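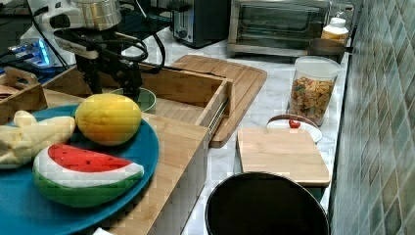
Photo: Angus Pearce

Can a machine put the kitchen away yet? Drawers, bowls, chopping boards and other small battles

Posted 8th August by Heather Tomoana, in Kitchen Tips

I get asked this more than anything else now, more than limescale even. Every time a clip goes round of a robot folding a tea towel, my inbox fills up with people wanting to know if they can stop buying drawer dividers. So this month's page is half tips and half me getting overexcited about robots, and I make no apology for either half.

The short answer is some of it, slowly, with somebody standing by. The long answer is much more fun.

Drawers

A drawer is a proper test. The hand has to come down from above, get its fingers past the front panel and the sides, close on something small and come back up without catching the rim. A little round bowl in an open wooden drawer, like the pale green one, sounds like the easiest thing in the world until you think about how much of the job your own wrist does without telling you.

Angus Pearce at Tendex has been working on exactly this sort of thing and he let me pester him for a whole afternoon in June. His advice for making a drawer easier for a machine is the same as mine for making it easier for a person with sore hands:

Pull it right out before you reach in. Half-open drawers are where knuckles get barked.
Keep one kind of thing in it. Bowls with bowls.
Don't stack more than you can lift with one hand.
If it has a metal runner, wipe that with a dry cloth every few weeks. Crumbs get into the slide and then it jerks, and a jerky drawer is bad news for anyone carrying crockery. No oil! It just makes a paste.

Wooden boxes with a handle slot cut in the end are brilliant on a worktop, by the way. You can lift the lot out of the way in one go and wipe underneath.

Fruit

Round fruit rolls, bananas are an awkward shape whichever end you start from, and a wedge of melon wants to tip over. Toy ones are very good for practice (mine came from my niece's play kitchen and I have used them to try out every fruit bowl I've reviewed since). A big flat plate is kinder than a deep bowl if you want to pick out one thing without disturbing the rest, and that goes for machines and for toddlers.

Real fruit is another matter. Angus says grip is the hard bit, and that a ripe peach is still a bit of a horror. I'd keep doing your own peaches.

Chopping boards

I love a big bamboo board with a groove round the edge, and I do think everybody should have a small one as well, for the single onion. But lying flat on a smooth worktop they are surprisingly awkward to pick up, because there's nowhere to get your fingers under. Try this:

Let the corner hang over the edge of the counter by the width of two fingers before you lift.
Or stick four little silicone feet on the underside. It lifts the board just enough, stops it sliding, and lets the air get underneath.
Stand it on its edge to dry, never flat. Bamboo left flat and damp will warp and then it rocks forever.
Oil it when it looks thirsty. Food-grade mineral oil, a thin coat, leave it overnight, wipe off what's left.

Can a robot wipe down a board? Wiping yes, and I've watched it done rather nicely. Getting into the groove, no. It went over the top of it every time. An old toothbrush still wins.

Cereal and other dry goods

Clear canisters with a lid are the best thing you can do for a cupboard, robot or no robot. You can see when you're running low and nobody has to fight with a cardboard flap. Lids are where machines come unstuck at the moment. A push-on lid is possible on a good day. A screw lid done up by my husband is beyond the reach of science.

Decant the whole packet or don't bother, half a bag clipped shut behind a half-full canister is how you end up with three lots of the same hoops. Write the date on a bit of masking tape on the bottom.

Heavy pans

Leave these to people for now. A big black pot is heavy before there's anything in it, and much worse with soup. My tip for people is to keep the biggest one at hip height, and if you haven't a cupboard there, leave it out on the side. It's not untidy if it's used every day.

So what would I hand over?

Putting light, unbreakable things in a drawer: yes, if you've got patience.
Moving fruit from one place to another: yes, and it's rather hypnotic to watch.
Wiping a clear worktop: yes. Round the back of the toaster, no – and that's where all the crumbs live.
Emptying a crumb tray: I have not seen one manage it. Do yours today, cold and unplugged, over the bin and not the sink.
Tile grout: I wish. Bicarb and water to a paste, small brush, rinse well.
Marble: please do this one yourself. No vinegar, no lemon, nothing that fizzes. Warm water, a drop of washing-up liquid, soft cloth, dry it off.

I came home from that afternoon wildly cheerful. Two years ago I'd have said none of this list, and now I've said yes to three things on it! I've told Angus I want to be first in the queue for anything that will do the grout.

Next month: the Clostcombe readers' tips for airing cupboards. Mrs T. from Tipoki, your marmalade jar label trick is going in too, it got them off in one go – thank you.

Comments are open (1029 of you have signed up to the page now, hello!). If you've had a go with any sort of kitchen gadget that moves by itself, tell me what it dropped.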